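Cable drag at the wrist on a secondhand KUKA, bin picking in a shared workshop

Asked by Indrek Kalniņš, Sep 17, 2020
Tags: bin picking, cable routing, payload data, shared workshop

Our workshop has a used KUKA arm set up to pick long narrow blocks out of a metal bin. Picks from the middle of the bin are fine. Picks where the wrist has to turn far over come in off target, always to the same side, and the gripper lands on the shoulder of the block. The error goes away if I approach from the other direction.

What I have checked so far:

Tool center point, taught again twice with the four-point method. Same numbers both times.
Hand-eye calibration, repeated in August after the bin was moved.
Mastering marks on all axes. They line up.

The gripper cables and the air line run along the top of the forearm and over the wrist. They are held with tape for now. Could the cable bundle be pulling on the wrist hard enough to matter, or am I looking in the wrong place? The controller log shows 55 picks from the last session, 6 of them bad, all with the wrist turned the same way.

Slavica Papadopoulos

A cable bundle will not deflect an arm of that size by an amount you would notice. The joints are far stiffer than the cable. What a tight bundle can do is move whatever is bolted on after the last joint, if the bolts or the adapter plate have play. Put a dial indicator on the gripper body, jog the last axis slowly to the bad orientation and then push on the gripper by hand in both directions. If the needle does not come back to the same reading, you have play in the mount.

Check the payload data as well. If the load was entered without the gripper mass, or with the center of mass at the flange, you get a different error in each orientation, and a tool calibration done in one pose will hide it.

Nikola Vlachou

I had this on my Semau build and it was the camera. Change the camera.

Kalliopi Halilović

I would not change anything yet. One direction only, and gone when you approach from the other side -- that is what you see when the tool center point was taught with all four poses too close together. Repeating the same four poses will give you the same wrong number. Spread them out, with at least one close to the orientation that fails.

The cables still need to be sorted out, for their own sake. Our cell at Clunside has a similar layout. Bundle along the top of the forearm, over the orange wrist housing and around its side, with the thin cables hanging down next to the gripper.

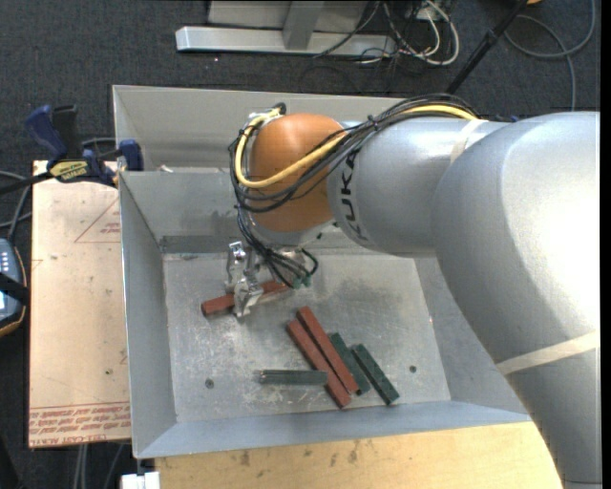 Order I would work in:

1. Clamp the bin. A bin that creeps when the gripper touches the wall will look like a calibration error. A bar clamp on the edge is enough for testing.

2. Jog the wrist to both ends of the range you use, at low speed, and watch the bundle. It should never go straight. If it does, let more slack through toward the wrist before you tie it down again.

3. Replace the tape with hook-and-loop straps on a proper bracket. Tape lets the bundle slide a little each cycle, and the slack ends up behind the forearm where it does you no good.

4. Put a strain relief on the gripper side, so that a snag loads the bracket and spares the connectors.

5. Do the indicator test Slavica described, then teach the tool again with wide poses.

6. Repeat the failing pick from a fixed taught position with the vision switched off. If it lands correctly, go back to the hand-eye calibration.

Indrek Kalniņš

Followed the list as far as step 5. The adapter plate had two loose screws, and my four poses were all within a small cone. Both corrected. I have not run step 6 yet. The bracket is being printed, so the tape stays on until then.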